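Progress Report to the Barrera Fund
Submitted September 30, 2023
Prepared by Wenceslao Esquivel, Program Director, Filtari Community Meals

## 1. Summary

Filtari served lunch at two sites during the reporting period, the Sumitz Senior Center and the Mellumance Branch Library. Spending remains within the approved budget. One item, the second delivery route, is behind schedule and is addressed in Section 3.
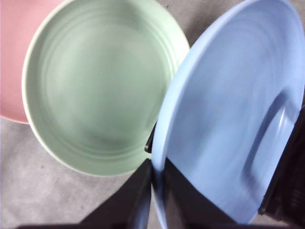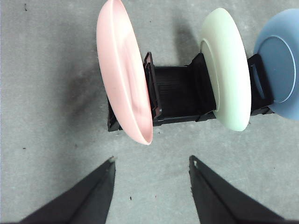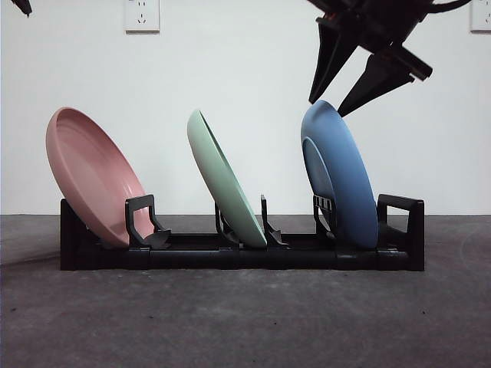
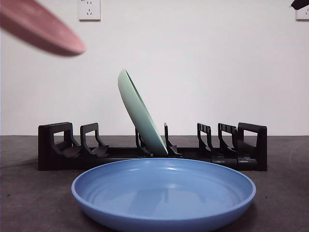

*Reusable tableware in pink, mint green and blue, with black dish rack.*

## 2. Meals and Enrollment

Enrollment stood at 426 residents at the close of the period, up from 272 at the time of our last report. Sumitz accounts for most of the increase — the center extended its lunch hours in July, and attendance rose in the weeks that followed. The two sites together served 1592 meals.

Diners at both sites asked for smaller portions and more cooked vegetables. The menu was revised accordingly, and low-salt meals are now offered daily.

## 3. Delivery Route

The grant agreement called for a second home delivery route by the end of summer. The driver position was posted twice without a suitable applicant. Interviews are now under way, and we request that this milestone be moved to the next reporting period. Homebound residents near Mellumance continue to be served by the existing route.

## 4. Budget

Food costs were higher than planned, mainly for dairy and fresh fruit. Unspent driver wages covered the difference. An unplanned freezer repair at Sumitz cost $748 and was paid from the maintenance line.

A full expense ledger is attached as Appendix A.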